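Elow hand cream, the big tube - four months in

I bought my first tube of Elow in December because my knuckles were splitting open every time I made a fist. I work in an office where the heat blows straight down from the ceiling, I wash my hands way too often, and I bike in with thin gloves. So, not a great combination for skin! My coworker Agnese Rozīte had been raving about this stuff for ages and let me try hers, and I ordered my own that same afternoon.

Let's start with the good. It sinks in fast. I can put it on and be typing again in a minute or two without leaving greasy prints all over the space bar, which was my main complaint about the Kurevance balm I used last winter. (That one worked fine, but it felt like I'd been eating fries.) The smell is very light, a bit like oatmeal, and it's gone before I've finished rubbing it in. By the second week my knuckles had closed up and I'd stopped waking up with itchy fingers.

You don't need much either. A blob the size of a pea does both hands, two if I've been doing dishes. I put it on in the morning, after lunch and before bed, and a tube lasts me well over a month like that.

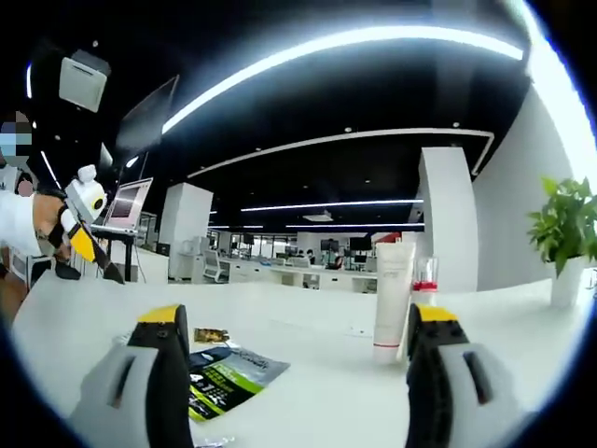
Now for the stuff I like less. The price went up to 18 dollars since I started buying it, and that's before shipping. I can only find it in person at the Staltthorpe pharmacy, where it's usually sold out, so I end up ordering two at a time to make the shipping worth it. There's a smaller size too, but you get so little in it that I'd only bother for travel.

The cap could be better. It closes fine on a desk, but I had one pop open in my backpack and it got all over a library book. I keep mine in a zip bag now when I take it anywhere. And the last bit is really hard to squeeze out - I cut my last tube open with scissors and got another 4 days out of it, so do that before you throw yours away.

I also tried the Sipos one with urea for a couple of weeks, just to compare. It's cheaper and probably stronger on rough heels, but it stung like crazy on broken skin and I gave it to my sister.

Would I buy Elow again? Yep, already have. I'd take off one star for the price and half for the cap. If your hands are only a little dry, get something from the grocery store and save your money.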